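Wurkik User Guide
Section 4: Setting Up Your First Word Notebook

Last revised Thursday, September 23, 2021

By now you have Wurkik installed and you've picked a screen name. On to the fun part! This section takes you through making a notebook, adding your first words, linking them to where they came from, and getting the review cards running. Set aside an evening if you like to tinker. If you only want a working notebook, do 4.1 and 4.2 and come back for the rest whenever you feel like it.

Before you start

You need:
Wurkik, any current version
The Mansour word list (it comes with the program, in the Lists folder)
A word you like. Seriously, have one ready. The program asks for it in step 4 and it's a shame to type "test".

4.1 Creating the notebook

1. Open Wurkik and choose File, then New Notebook.

2. Type a name. Names can have spaces and accents but no slashes. "Words from Grandma" is fine, and "Words/Grandma" will be refused.

3. Choose a home language. This is the language your definitions will be written in. You can collect words from any language you like, and plenty of people keep an English notebook stuffed with Welsh, Finnish and Portuguese.

4. In the First Word box, type the word you have ready and press Enter. Leave the definition blank for now.

5. Click Save. Wurkik makes a file ending in .kaltero in your Documents folder. A new notebook also makes a folder called Attachments right beside it. Keep the two together.

Caution: Do not rename the Attachments folder from outside the program. Wurkik looks for it by name and your recordings and pictures will go missing from their entries. They are still on the disk, and renaming the folder back brings them all home, but it's a nasty moment.

4.2 Filling in an entry

An entry has a headword, a pronunciation line, one or more senses, and a Notes box. Only the headword is required.

1. Double-click your first word to open it.

2. Fill in Pronunciation. You can use phonetic symbols (the palette is under the small speaker) or just spell it the way it sounds, with the stressed part in capitals: ep-IT-uh-mee, for instance. Pick one way and stick with it, or sorting by sound will give you some very odd neighbors.

3. Add a sense. Write the definition in your own words! Copying from a dictionary works, but a definition you have had to wrestle with stays in your head far longer.

4. Press Tab to add an example sentence. Sentences you heard or read in the wild are the best kind. Put the source in the small gray line underneath.

5. If the word has a second meaning, click Add Sense and repeat. An entry can hold up to 27 senses. If you try "set" or "run" you may hit that ceiling, and splitting the entry into noun and verb gets you around it.

6. Attach a picture if you want one. Drag it onto the Notes box, then type a caption. The entry below is the one for "bed", as it looks in the Mansour starter notebook, with its picture attached.

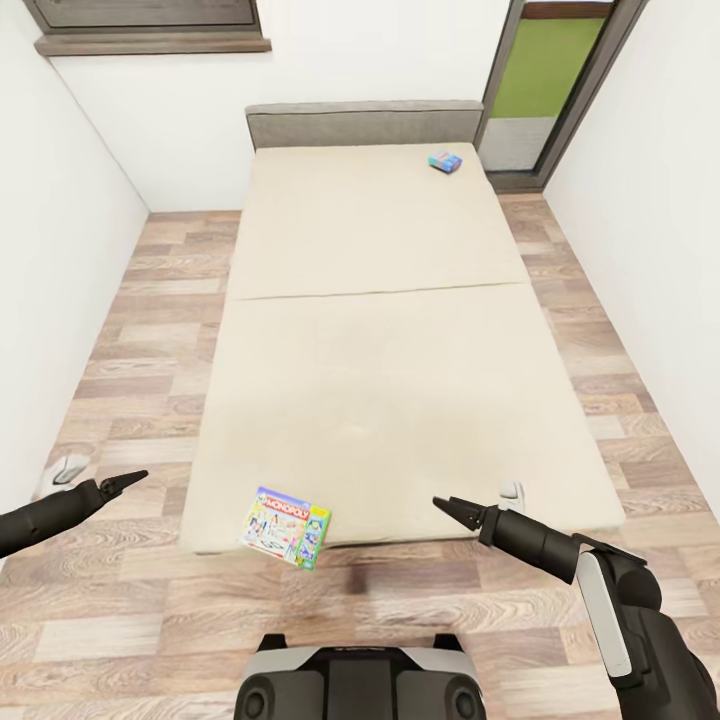 Fig. 4-1. "bed", noun, sense 1: a low bed with a bare mattress in two sections.

Note: Captions are searchable. Typing "mattress" in the search bar will bring up the entry for "bed" even though the word isn't in the definition. "Mattress" has a lovely history of its own, by the way. It reached English through Old French and Italian from an Arabic word for a place where something is thrown down, and it makes a great second entry.

4.3 Bringing in the Mansour list

The Mansour list is a set of 1177 everyday English headwords with short histories. It gives you something to link to, and linking is where a notebook really starts to come alive.

1. Choose Lists, then Import.

2. Select Mansour from the left side.

3. Choose Full or Core. Core has 332 headwords and is the better pick for a phone.

4. Leave "Skip words I already have" checked.

5. Click Import and wait for the green check mark.

Caution: If you uncheck "Skip words I already have", the list's entries replace yours, senses and all. Undo works until you close the notebook, and not after that.

4.4 Splitting words into parts

My favorite screen in the whole program! The Parts view lets you break a word into its roots, prefixes and suffixes and tie each piece to every other word that shares it.

1. Open an entry and click Parts.

2. Click between two letters to put in a break. Click the break again to remove it.

3. Select a piece and type its meaning and its language. Greek, Latin, Old English, Old Norse and Arabic are on the menu to start with. Choose Other to add your own.

4. Click Link Alike. Wurkik offers you all the words in the notebook that contain the same string of letters.

5. Check the ones that truly belong and leave the rest. The program matches letters only, so it will cheerfully offer you "antique" for the "anti" in "antibody". Those two have different origins, and the choice is yours to make.

6. Click Done. Linked pieces now show a thin underline in every entry.

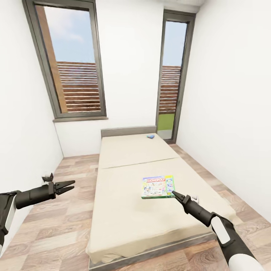
Breaks don't have to fall where the syllables do, and this trips up almost everyone in the first week. Say "helicopter" aloud and you want to cut it after "heli", but the Greek pieces are helix, a spiral, and pteron, a wing, and the seam runs right through the middle of the "copter". Wurkik lets you put the break wherever the history puts it. For a gentler word to practice on, take the one in red across the top of the game box on the bed: MONOPOLY. It looks like a straightforward pair of prefixes, mono and poly, "one" and "many", and that reading is wrong in a very satisfying way. The second half comes from a Greek verb meaning to sell, so a monopoly is a single seller, and its "poly" has no business being linked to "polygon". Put your break after the second letter O, label the first piece "one, alone" and the second "sell", then press Link Alike and uncheck everything that means "many". What should be left is "oligopoly", if you have it, and you should have it.

Note: A piece can have two links with different meanings. If you aren't sure about an origin, type a question mark in front of the meaning. Uncertain pieces turn light blue and collect in their own list, and going back through that list on a rainy day is a real pleasure.

4.5 Turning on review cards

The review cards are handled by Rilamel, the small companion program installed along with Wurkik. You won't see it unless you go looking.

1. Choose Tools, then Rilamel, then Turn On.

2. Set the number of cards per day. The starting value is 9. That sounds low, and it's a very comfortable number in week three.

3. Choose what goes on the front of the card: headword, definition, example with a gap, or picture. Mixed is also available and keeps you on your toes.

4. Choose the entries to review. "Mine Only" leaves out anything you imported.

5. Click Start.

When a card comes up, answer in your head or aloud, press the space bar, and grade yourself with the arrow keys: up for knew it, down for didn't. Left puts the card back for later the same day.

Note: Picture cards show the picture without its caption. If an entry has several pictures, Rilamel shows one at random.

Note: Missed days do not pile up. If you stop in January and come back in spring, you start again with your normal daily number.

4.6 Backing up

1. Choose File, then Back Up Notebook.

2. Pick a place on a different disk from the notebook.

3. Check "Include Attachments" if you have pictures or recordings.

4. Click Back Up. The copy carries the date in its file name.

To restore a backup, close the notebook first, then choose File, Restore, and point to the copy. Links between pieces are saved with everything else.

Caution: Notebooks stored in a shared folder can be opened by only one person at a time. A second person gets a read-only copy, and anything typed in it is lost on closing.

Next: Section 5, Recording Pronunciations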